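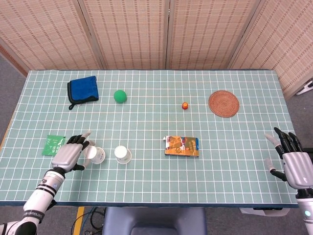
Section 4. Your first table-clearing session

By now the arms are bolted down, the hands have passed their self-check and Stotero is running on the control computer. Good! This section takes you through a first chore: picking up small, mixed things from a table and putting them away. It's the same job people do at home after a snack, and on a packing bench at the end of a shift, and it's still one of the best ways to find out what a two-handed machine can and can't do.

Before you start

Set your expectations first. Stotero can clear a table of everyday items. It can't do it as fast as you can, and it will drop things. In our own trials at the Sárközi workshop, the setup needed 41 minutes for a batch of table resets that Aušra Org finished by hand before her tea was ready. We were thrilled anyway, as a year earlier the same batch couldn't be finished at all.

4.1 Laying out the table

1. Lay the grid mat flat, with the dark border toward the arms. Smooth out any ridges with your palm.

2. Close off the background. A plain folding screen behind the table works very well and keeps people walking past from confusing the object finder.

3. Put out a mix of shapes and materials. Good starters are a small ball, a paper cup or two, a snack box, a flat packet, a round coaster and a cloth pouch. Add one tiny item such as a bottle cap if you want to see the fingertips really work for their living.

4. Leave a hand's width between items for the first runs. Crowding comes later (see Section 6).

5. Turn one paper cup upside down and lay the other on its side. They count as the same object to you and me, but the grasp planner has to treat them as two separate problems.

Note: Keep every item under 500 grams. The fingers will close on heavier things, but the wrist will sag during the lift.

4.2 Starting the run

1. Check that no one is within reach of either arm.

2. Open the Chores tab and choose Clear Table.

3. Press Scan. Each item found gets an outline on the screen. If something is missed, nudge it a little and scan again.

4. Set Speed to 3. Please don't go higher on day one, however tempting it is.

5. Press Start and keep a hand near the stop button.

CAUTION: Never reach in to straighten an object while the arms are powered, even if a hand seems to be parked. It may be waiting for the other one to finish its move. Press Pause, wait for the tone, then reach in.

CAUTION: Route cables away from your feet and from the chair before you sit down. A tug on the hand cable in the middle of a grasp will trip the joint limits, and you'll have to repeat the self-check from Section 2.

4.3 What to expect from each item

Ball: Usually easy once the fingers get around it. A light touch from the side can send it rolling, so pick the Top approach.

Paper cups: Fun to watch. Grip force matters more than position here. Start at 37 on the force slider and lower it if the cup creases.

Snack box: Reliable when closed. An open flap can catch a fingertip.

Coaster and packet: Both lie flat, and flat things are still hard. Kornél Jakab gets the best results with the Slide to Edge option, which pushes the item past the table edge and pinches it there.

Cloth pouch: Expect a different result each time. Cloth folds when you touch it, and the planner only learns that after it has touched it.

4.4 Is it ready for real chores?

For sorting the same few parts on a bench, with someone nearby, we think yes. For your kitchen table, with wet spoons and a half-full glass, not yet – though it's getting closer with every update and we love seeing it happen. Save your failed runs as well as your good ones. Press Export Log after each session and keep the file, as you'll need it for tuning the grasps in Section 5.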